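The Cloth I Took Back Out of the Trash

I own 42 cleaning cloths, and I only like one kind. My neighbor Auður Sveinbjörnsson got me started on them back in May, when she watched me going at my hallway mirror with paper towels and couldn't stand it anymore. She went home, came back with a fish-scale cloth (that's what she calls them, for the weave) and did the whole thing with plain water. No spray! I was a little offended, to be honest.

So of course I bought a pack at the hardware store in Okville – 18 of them – and ruined the first two with fabric softener. Don't do that. Softener coats the fibers and then you're just pushing grease around.
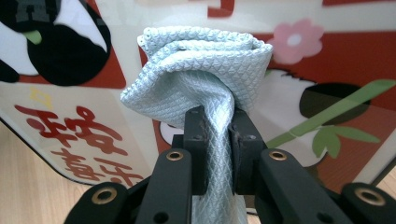
4 min read

The pale mint-blue ones are my favorites, bunched up at one end so there's a fat wad to rub with and a twist of cloth to hang on to. You can still see the little diamonds in the weave even where it's all scrunched. I go top to bottom on anything glossy, then flip to a dry fold for the streaks. Auður folds hers in quarters and thinks my bundle is barbaric.

They get washed warm, with no towels in the load, and dried on the shower rail. The one I threw out in July is still going strong on the oven door.

More from Home
Two weekends with the Gesudbridge window washers
Villads Baldursdóttir on living with glass shelves
What to keep under the sink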